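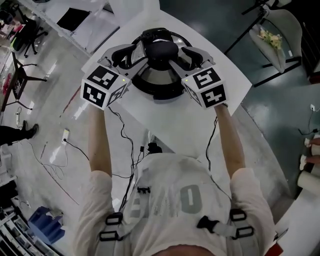

How many demonstrations do you need before a robot can learn a two-handed task?
Fewer than most people record on their first try, provided the demonstrations agree with each other. Start with 15 clean ones of a single task, train on those, and look at where the policy fails before you record more.

The rest of this page covers how we record with hand-held grippers at Jodholm. It assumes you have the grippers built and calibrated. If you are driving a real arm from a leader arm, the sections on planning and reviewing still apply, but skip the part about the markers.

Before you record

Write the task down in one sentence, with a start and an end. "Lift the round part with both grippers and set it down in the same spot" is fine. "Handle the part" is not. Everyone who will demonstrate should read the same sentence.

Decide which hand moves first. With two grippers this matters more than people expect. If one demonstrator closes the left gripper first and another closes the right, the policy sees two answers to the same question and may hesitate between them.

Clear the table of anything that isn't part of the task. Check the lighting on the marker cubes from the camera's side. Glare on a marker will drop tracking for a few frames at a time, and short dropouts are harder to find later than long ones.

Putting on the harness and grippers

1. Put the harness on first and close the buckles. Get someone else to check the straps at the back.
2. Plug in both gripper cables and let them hang down past your arms. Leave enough slack to reach the far side of the table.
3. Pick up the grippers and look for the indicator light on each cube. If a light is off, reseat the cable before doing anything else.
4. Open and close each gripper fully, two times. The software takes its width range from this.
5. Hold both cubes still over the table until the tracker reports them.

Cables are the usual cause of a ruined session. Keep connectors away from your feet, and don't let a cord cross the table between the grippers.

Recording a demonstration

Start every take from the same rest pose, hands apart and fingers open. Press the pedal, wait a beat, then move.

Move at a speed the robot can follow. People tend to go too fast with hand-held grippers because there is no motor pushing back. Kenta Hamada wrote our speed check, which flags any take where the wrist moves faster than the arm's limit, and new demonstrators usually see a lot of flags on their first day.

For two-handed grasps, bring both grippers to the object and close them together. Round objects will turn if one side touches early. Grip on opposite sides, as level as you can manage, and pause before lifting. The pause gives the policy a clear point between "grasp" and "move".

Keep the cubes facing the camera. Turning your wrists inward feels natural – and it hides the markers.

If you fumble, stop and mark the take as bad. Don't rescue it with a quick correction. Recoveries are worth recording, but as their own set, done on purpose, after the basic task works.

Take a break after every 5 good takes. Arms get tired when they are stretched over a table, and tired demonstrations drift.

Reviewing the takes

Play each take back at double speed with the gripper width plotted under the video. Look for:

- marker dropouts during the grasp
- one gripper closing well before the other
- a start pose that differs from the rest
- long idle stretches at the end

Trim the idle stretches. Delete the others and record again. Setsuko Imai keeps the reject notes in the same folder as the data, which has saved us from recording over the same mistake.

Changing the setup

Once the first policy runs, vary one thing at a time: object position, then table height, then the object. Replay a few of the old takes on the robot after each change.

The converter script for the Brarkonska format was updated on Mar 5, 2023. Older recordings need the width values rescaled before you mix them with new ones. Ask Kaede Kamata for access to the shared drive.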